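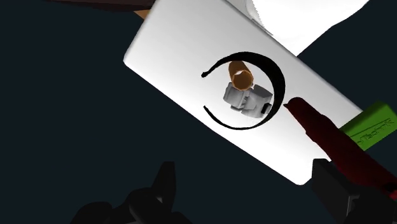

Last edited: 13 May 2022 by mossyporch

Repainting house numbers and signs, enamel or vinyl?

mossyporch
So I finally got around to the mailbox post at our place on Wastcombe Road and now I can't stop. The old sign had been flaking since March and the delivery guys kept leaving our stuff at 239 (we're 236, the 6 had lost its whole top half). I want to redo it by hand in black enamel on white. I bought a little can of Kemero one-coat and two brushes, one flat and one skinny. Has anybody here lettered with that stuff? I practiced on cardboard and my curves come out lumpy, like a kid's drawing of a snail.

tinroof_deb
Curves are the hard part for everybody! Load the brush more than you think you should, and pull it toward you with your whole arm, not your wrist. Start thin, lean on it in the middle, ease off at the end. I did maybe a hundred commas on old newspaper before I touched a real board (my husband thought I'd lost it).

gatepost9
Just get vinyl. I ordered a set from Satemer for 9 bucks, stuck them on in ten minutes, done. Four winters and they still look new.

tinroof_deb
Four winters where though? Mine peeled at the corners the second summer. South-facing door, full sun all afternoon.

gatepost9
Upstate, north side of the house, so OK, fair. But did you wipe it down with alcohol first? People skip that and then blame the sticker.

tinroof_deb
I wiped it. Twice.

mossyporch
Ha, you two. I don't hate vinyl, I just want to do this one by hand. Deb, do you thin the enamel at all? Mine drags.

tinroof_deb
A few drops of mineral spirits in a bottle cap, dip the tip, then into the paint. Don't thin the whole can.

shihfan
I'd go with Shih brushes over whatever came in the hardware store pack, long hair ones. They hold enough to get all the way around a 6 or a 3 in one go. Mine was pricey but I've had it forever. And sand the board between coats, lightly.

gatepost9
This is turning into a 50 dollar mailbox.

mossyporch
It was already a 50 dollar mailbox, I had to replace the post!

shihfan
My cousin got a quote for a carved granite one. 3,000 dollars. So go nuts with your brushes.

mossyporch
OK, long hair brush ordered, more cardboard saved from the recycling. One more question while I'm at it, do you put clear coat over the enamel or leave it bare?

tinroof_deb
Bare. Clear coat yellowed on mine.

gatepost9
Clear coat. Two of them.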